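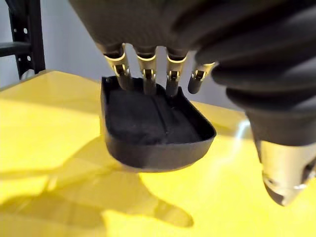
News > Local > Felton

Felton parking app promises a space in seconds. We have heard that before

06/08/2026

Drivers in Felton will be asked to pay for town centre parking by phone from January, under a deal between the town council and a firm called Prarar.

The app is meant to show free spaces in all 7 council car parks and take payment without a ticket. Prarar says it will cut the time people spend circling for a spot. It has not said by how much, or where the claim comes from.

A council report puts the number of spaces covered at 867. It does not say how many of those are full by mid-morning on a market day, which is the only time most residents have trouble finding one.

Coins will still be taken, but only at two machines, both in the Clodcombe Road car park. Anyone parking by the library without a smartphone faces a walk across town to pay and another walk back to put the ticket on the dashboard. The report calls this "a reasonable alternative".

There will also be a 30p fee each time the app is used. The council says this goes to Prarar and is not a rise in charges. Shoppers who pay it may see things differently.

Fontes brought in a similar scheme, with the same talk of easy parking, and put its ticket machines back after complaints. Asked what Felton had learned from that, the council said the two towns were "not directly comparable".

A trial is planned at the station car park first. No date has been given for publishing the results.

30 comments | 2 shares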